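Soy milk, third winter

I started making soy milk again in February, after letting it slide for most of last year. The blender had a cracked jar and I kept putting off a new one. I finally bought a Nistor, a plain one with two speeds, and it does the job. It is loud. I run it before nine in the evening and apologize to the people downstairs when I see them.

The recipe I use came from Weidong Qian, who I worked with at my last job. He wrote it on the back of a packing slip and I have since copied it onto a card. His version went by cups. One cup of beans, soaked overnight, then ground with water, strained, and boiled. It was fine most of the time. Some weeks it was thin and some weeks it was close to pudding, and I blamed the beans, then the blender, then the cheesecloth.

What changed was weighing. My cup was never the same cup twice. If I shook it the beans settled and more went in, and if I was in a hurry I left it heaped. So now I go by grams: 60 grams of dry beans to 800 grams of water for a batch I can drink in two days. That is on the light side. If you like it thick, go up to 80 or so and see how you feel about straining it.

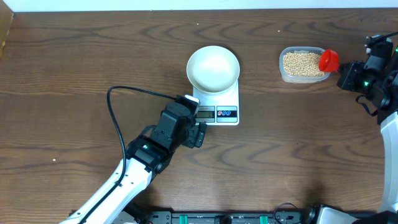 Soybeans keep well, so I buy more than I need and move them out of the bag the day I get home. The last bag came to 434 grams after I picked out the split ones and one small stone. I like a clear container for the beans. You can see how many are left, and when they get low I go to the store. The bowl goes on the scale first, and I don't start until the display says zero. I forgot to do this once with a heavy ceramic bowl and ended up soaking a pitiful little handful of beans. A wide, shallow bowl is easier to pour into than a deep one, and a bean that bounces usually stays in. The red scoop is only for moving beans now. I don't trust it as a measure.

For soaking I use a taller bowl with a lid, because they swell up a lot. Ten hours is good in winter. In summer I put them in the fridge or they start to smell sour by morning. Rinse them, rub off whatever skins come loose, and don't worry about the rest.

Grind with half the water first, then add the other half. I strain through a nut milk bag from Dunus that has held up better than cheesecloth did. Squeeze hard. Then into a big pot, bigger than looks necessary, because it foams and climbs right as you turn your back. Stir the bottom. Once it boils I turn it down and give it 10 minutes at a low simmer.

Junhao Deng asked in the comments on my last post what I do with the pulp. Mostly pancakes – a scoop of pulp, an egg, scallions, a little flour, salt. I have also frozen it in flat bags and then forgotten which bag was which. Labels would help.

Next I want to try tofu again. I have a press and a box of gypsum powder that I bought two years ago and opened once. The first block fell apart when I turned it out, and we ate it with a spoon.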